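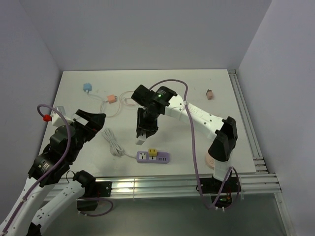

*White tabletop, rail along the front edge*

**Old house, breaker keeps tripping**

Glenys Stockdale
House is from 1929, kitchen and back room on one breaker. Toaster plus kettle – off it goes. Landlord says 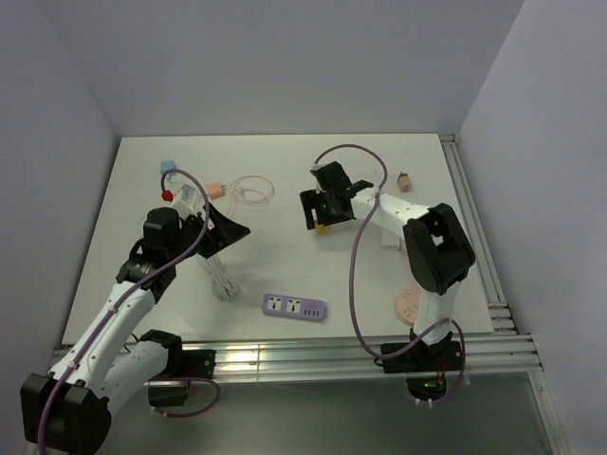
thats normal for the age. Is it? Got a quote of 380 for a new circuit, seems low.

**Tiltberg**
Normal, yes. Two heaters on one line will do it every time. Ask if the quote covers the permit.

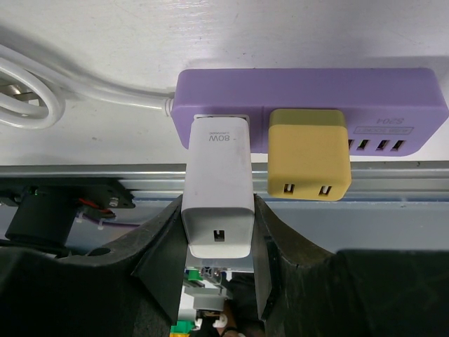 **somau**
Depends on the wire too. Mine was 1316 in the end – they had to open teh wall. Get a second quote.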